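The Blue Shirt
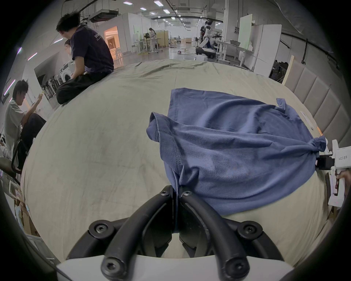
A blue cotton T-shirt on a pale bedsheet.

When my uncle died, he left me his room above the bakery in Prisville, and the rent was paid until the end of February. I had 10 days to empty it. I took the early bus from Hivcombe with two bags inside a third bag, and a sandwich which I ate before we had left the town.

The key was with the baker, Bastian Weidemann. He was a large man and he spoke quietly, as if the bread was asleep. He gave me the key and a warm roll, and he said that my uncle had been a good neighbor, except for the radio.

"What did he listen to?" I asked.

"Ships," said the baker.

I did not understand this until I was upstairs. On the table there was a radio, and beside the radio there were notebooks, and in the notebooks my uncle had written down the names of ships and the hour at which he had heard them speak. He had given each message a number. The last one was 1,407. It was from a ship called Waaka, at twenty minutes past four in the morning, and after the name he had written only: "Fog. All well."

My uncle had never been to sea. He had worked for the Westell railway all his life, selling tickets behind a small window, and he was sick even on the lake. My mother used to say that he was a man without any wishes. I sat down on his chair and read the notebooks until the light was gone, and I did not put anything in a bag that day.

The second day I began with the clothes. He had few of them. There were gray trousers, gray jackets, white shirts for the ticket window, and, at the bottom of the drawer, one blue T-shirt that I knew. I had bought it for him when I was 19, with my first wages, in a shop beside the station. He had thanked me very politely and I never saw him wear it. I had been a little offended for years.

Now I held it up and saw that the collar had become thin. On the left elbow side, where a man leans over a table, the hem was mended with small stitches in a thread which was almost the right color. It was washed so many times that it felt like paper that has been folded and opened again.

I went down to the baker and showed it to him.

"Yes," he said. "That was for the night. I start at three, and I saw him at the window when I came across the yard. Always in that one. In winter he had a coat over it."

"Every night?"

"When there were ships."

He had flour on his hands, so he did not touch the shirt, but he looked at it for a long time. Then a woman came in for rolls and he had to serve her.

I sold the table, and the chair I gave to the baker. The trousers and the jackets went to the church. I carried the notebooks home in the first bag and the radio in the second, and on the bus I kept the shirt on my knees, under my hands. The driver asked me if I was cold.

At home I put the radio on the kitchen shelf and set my alarm for four. For a long time there was only noise, like rain on a roof. I had opened a new notebook and I sat with the pencil ready. My feet were freezing. Then a man's voice came, quite near, and he said the name of his ship and that he was waiting for daylight to enter the harbor.

I wrote down the name and the hour. In front of it I wrote 1,408.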